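Contra el recuento de episodios

Opinión

Cada vez que se publica un conjunto de demostraciones para manipulación, la primera cifra que se cita es el número de episodios. Mil episodios suenan a trabajo serio, cuarenta suenan a prueba de pasillo. Llevo bastante tiempo recogiendo ejemplos para sistemas de aprendizaje y sostengo que esa cifra, tal como se emplea, mide sobre todo la paciencia de los operadores. Conviene retirarla de los titulares y sustituirla por una descripción de la variación contenida en los datos.

El argumento no requiere grandes instalaciones. Basta un puesto modesto, con un muñeco de felpa del tamaño adecuado para una pinza y una bandeja con relieve. 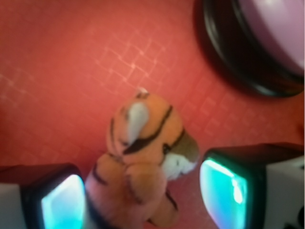 Trallstead, 23 de abril

El tigre de felpa es un objeto incómodo y por eso lo defiendo. Un bloque rígido admite una descripción geométrica cerrada: hay caras paralelas, hay un ancho, hay una orientación preferente. La felpa no ofrece nada de eso. Cede al contacto, cambia de contorno según por dónde se tome y su patrón de rayas se confunde con las sombras entre los pliegues. Dos agarres que un operador anotaría como idénticos producen imágenes distintas en la muñeca, y el modelo tiene que aprender que esa diferencia carece de importancia. Para aprenderlo necesita verla.

El protocolo habitual va en la dirección contraria. Se marca una posición inicial, se coloca el objeto en la marca, se graba, se devuelve a la marca. En el proyecto Terkevero trabajamos así durante todo enero y reunimos 800 episodios de una tarea de recogida. La política entrenada con ellos funcionaba bien sobre la marca. Con el objeto girado un cuarto de vuelta, cerraba la pinza en el lugar donde el objeto solía estar. Después entrenamos con 131 episodios en los que la posición, la orientación y los objetos vecinos cambiaban en cada intento, según una lista sorteada de antemano. El segundo conjunto generalizaba mejor que el primero en todas las variantes que probamos. Es un resultado local, con una sola tarea y un solo brazo, y no pretendo que valga como ley. Sí pretendo que obliga a preguntar qué se cuenta cuando se cuentan episodios.

La objeción más razonable es de coste. Variar la disposición lleva tiempo: en nuestro caso, alrededor de 40 segundos más por episodio entre consultar la lista, recolocar y comprobar que ningún objeto ha quedado fuera de alcance. Un equipo que cobra o se evalúa por volumen no va a pagar esos segundos de forma voluntaria. De acuerdo. Pero entonces el problema está en la forma de evaluar, y se corrige en la hoja de seguimiento, cambiando la columna que se mira.

Hay una segunda objeción, más técnica. Se dice que la aleatorización puede hacerse después, por software: recortes, cambios de tono, desenfoque, rotaciones pequeñas. Estas transformaciones sirven y las usamos. Lo que no generan es contacto. Ningún recorte simula cómo se hunde la felpa al apretarla medio centímetro más arriba, ni cómo se comporta un objeto redondo que el dedo roza al pasar. La variación visual se puede sintetizar a bajo precio; la variación física, al menos la que nos interesa, todavía hay que ir a buscarla con la pinza.
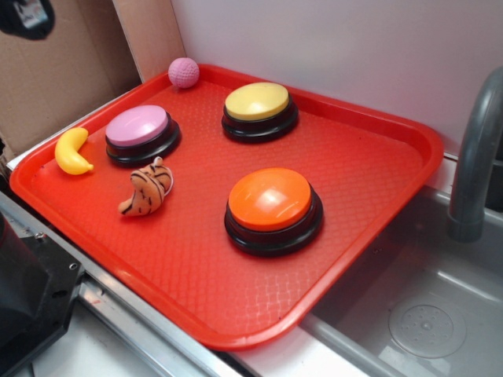 La bandeja roja junto al fregadero, con tres pulsadores de colores, una pelota rosa, un plátano de juguete y el tigre de felpa.

Sobre la elección de objetos también hay costumbres discutibles. Muchos laboratorios compran el juego de referencia completo y lo tratan como si agotara el mundo. Me parece preferible un grupo pequeño escogido por contraste: algo blando, algo curvo y alargado, algo que ruede, algo que permanezca bien asentado sobre su base. Los pulsadores cumplen además otra función en el diseño de una escena, la de obstáculo. Una tarea de recogida sin nada alrededor enseña a bajar en vertical; con un cuerpo voluminoso cerca del objetivo hay que decidir por qué lado se entra. Esa decisión es precisamente la clase de información que un episodio debería aportar.

Lo mismo vale para el entorno. La herramienta Dresora, que usamos para el registro, permite adjuntar a cada sesión una nota sobre superficie, iluminación y fondo. El campo es opcional y casi siempre llega vacío. Sin embargo, una encimera con una superficie metálica al lado plantea problemas de reflejos que una mesa de laboratorio mate no plantea, y quien reutilice los datos dentro de un año querrá saberlo -- sobre todo si su modelo falla ante un brillo y no encuentra el motivo. Yo haría obligatorio el campo. El informe Guzmán, documento interno por el que nos regimos para la anotación, lo deja a criterio del operador, y creo que se equivoca.

Queda la cuestión de los intentos fallidos. La práctica corriente es borrarlos. Propongo conservarlos, etiquetados aparte, con el instante del fallo señalado cuando pueda determinarse. Un agarre que resbala sobre tela contiene más información sobre el límite de la tarea que otro agarre limpio en la marca de siempre. No todos los métodos de entrenamiento saben aprovecharlos hoy. El almacenamiento es barato y repetir la sesión no lo es.

En la práctica pediría tres datos en la primera página de cualquier conjunto: cuántas configuraciones iniciales distintas contiene, cómo se sortearon y qué proporción de intentos se descartó. El número de episodios puede ir detrás, en la tabla de formatos, junto a la frecuencia de muestreo y la versión del registrador.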